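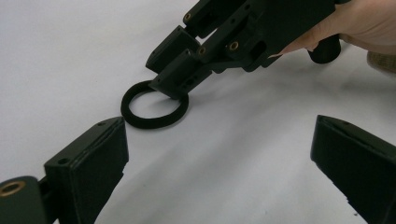 Robotics: Rules and Practice

Working Rules for Hand-Held Gripper Recording

This post sets out the rules I follow when recording demonstrations with hand-held grippers. They were first written for my own use at the bench in Letton and were later adopted, with changes, by the Kadura project. Several readers have asked for the full text. It is given below with notes on the points that have caused the most disagreement.

The rules apply to small-part work on a plain table: rings, clips, caps and short lengths of tube. They do not cover powered arms or any work in which a person and a moving machine share a space. Those matters are governed by the safety standards in force at each site, and nothing here replaces them.

1. The work surface

The surface is to be plain, pale and free of anything that does not belong to the task. A white table or sheet is suitable. Small specks are to be wiped away at the start of a session and again at each change of part. A mark that cannot be removed is entered in the session log, and recording may continue.

Lighting should be soft. Strong side light gives hard shadows, and a black rubber part lying in a hard shadow is difficult to tell from the shadow itself. The earlier version of this rule called for a fixed lamp height of 90 centimeters. I have withdrawn that figure. It suited one room and was copied into others where it did harm.

2. The tool

Printed fingers wear. The pads, the corners and the lower edges should be looked over before each session, under good light, with the tool held still. A chipped edge does not by itself remove a tool from use. It must be recorded, and the tool must not be exchanged for another partway through a set.

Threaded inserts are checked by hand. An insert that turns in the plastic is a failure, and the tool is set aside until it has been repaired. Adding glue at the bench is not a repair.

Operators are asked to keep the index finger clear of the openings in the housing while the fingers are closing. This was the most frequently broken rule during the Kadura trials, and I have broken it myself.

3. The approach

Each recording begins with the fingers open and nothing between them. The operator holds this position for a slow count of two, then moves toward the part. Recordings that begin with the part already gripped are kept in a separate folder and are not mixed with the rest.

For soft rings, the finger comes down near the ring and then closes. Pressing straight onto the rubber is to be avoided. A pressed ring may roll or spring away, and the operator then tends to chase it, which produces a motion that no one wishes a machine to copy.

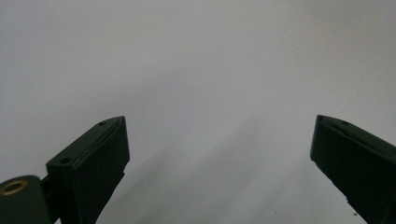
Fingers open, with the gap clear.

4. Keeping and discarding

Failed attempts are kept. This is the point on which Munasinghe and Kadura differed for most of a year. The Munasinghe practice was to delete any attempt in which the part was dropped. Ours was to label it and store it with the others. Of the 3632 recordings in the first Kadura set, 1184 carry a label of some kind, and a good share of those have been more useful to me than the clean ones.

A recording may be discarded only when the file is damaged or when a person has asked to be removed from it. A request of the second kind is acted on the same day and requires no explanation.

5. Length of sessions

No operator should record for longer than 90 minutes without a break. A set is limited to 120 attempts. Both limits are lower than those I began with in Letton. Wrist strain was the cause of the change, and I would ask anyone who adopts these rules to leave both limits as they are.

Open matters

The Clomska draft proposes that the color of the fingers be written into the tool record. I have no objection, provided that one list of color names is used throughout. The draft also asks for a fresh calibration after every part change. I consider this excessive for small work and have said so in my written comments. A revised version is expected in July, and section 2 will be updated once I have read it.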